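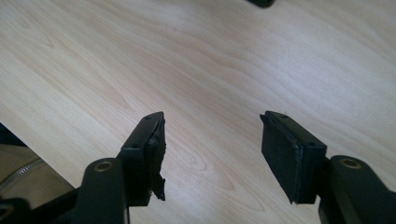 Azucena thinks the comparison should be thrown out and started over with new pads on both grippers. Her point is that pad condition is the one thing we never wrote down, so any difference between the two designs could be a difference in foam. I don't agree that all of it is lost, but she is right about the pad condition, and I'm writing down what I can before anything gets swapped.

July, notebook entry, bench 2
Entered by: A. Villalobos's bench partner, late afternoon

What we are comparing: the Baltero hand-held gripper (foam pads on plastic mounting blocks, camera looking out past the fingers) against the Kotix hand-held (molded rubber pads, same camera position). Both are meant to be used the same way: squeeze, pick, place, release. Gallegos wants one of the two picked so they can order for the Drarnton site.

State of the Baltero as of this entry:

Left finger pad, as the camera sees it, is torn along the lower part. Ragged edge, with a loose flap hanging below the block. The upper part still clings to the block, with small chips along the outer edge. Right finger pad is largely intact, straight edges, a bit of wear at the rim. Screws and blocks not checked yet. I have not pulled either pad off.

The counter on the Baltero reads 2947 closes. The last time anyone logged pad condition it was under 1000 and the note only says "pads ok". So the damage could have started anywhere in that range. The Kotix counter was reset when we changed the battery, which means I can't give a matching number for it. From the session sheets it is roughly 300 closes since the reset, and before that I don't know.

What I think we can keep from the runs so far:

- Camera comparison. The view past the fingers doesn't depend on the foam. Kotix image is a little darker at the corners, and exposure hunts when the gripper comes in close over pale surfaces. Baltero holds exposure better.
- Trigger force. Azucena measured both at the handle with nothing between the fingers, so foam doesn't come into it. Baltero is lighter to squeeze. My hand was tired after an hour on the Kotix and fine after the same on the Baltero.
- Width readout. Baltero reports the opening from the linkage. It drifted a small amount between sessions but came back after re-zeroing. Kotix didn't drift, but it reports in coarser steps.

What I think we can't keep:

- All slip counts on thin or flat items (cards, the steel ruler, the lids). With one pad torn low down, the contact area near the bottom of the fingers isn't the same on both sides, and flat items are picked right there.
- The grip-and-twist test. Same reason.
- The closed-position zero from the later sessions. If the flap folds in between the pads when the fingers close, the gripper will think it is closed before it is. I'd like to test this one on purpose before replacing anything - close it slowly ten times, write down the readout each time, then do it again with the flap trimmed.

Undecided: slip counts on the bigger items (mugs, tape rolls, the foam block). Those sit higher up in the fingers where the pad is still attached. I'd keep them with a note. Azucena would drop them. We left it there.

On the design itself. Foam grips better than I expected on smooth plastic, and it is forgiving if you come in crooked. It is also a wear part and should be treated as one. The rubber on the Kotix is harder and lets glossy things slide unless you squeeze more. If Gallegos goes with the Baltero, the order needs spare pads in it, and the site needs a rule about when to change them. I asked for the spare pad price and have not heard back.

Also worth trying: cutting a rubber pad to fit the Baltero block. Screw spacing on the two blocks is different so the Kotix pad won't go straight on, but the rubber could be glued to a spare Baltero block if we get one. Lower priority.

To do:

- Slow-close test, flap as is, then trimmed.
- Change both Baltero pads together, not only the torn one. Write the counter value on a bit of tape on the handle.
- Add a pad condition line to the session sheet, left and right separately.
- Rerun flat items on both grippers, same operator for both, Kotix first this time.
- Write the Kotix counter down before the next battery change.
- Tell Gallegos the recommendation will be late.

Added 5:40: found two new pads in the drawer with the calibration blocks. They look a little thicker than the old right one. Will measure before fitting.

Bench notes are kept for internal use. Questions to Azucena Villalobos. Back to top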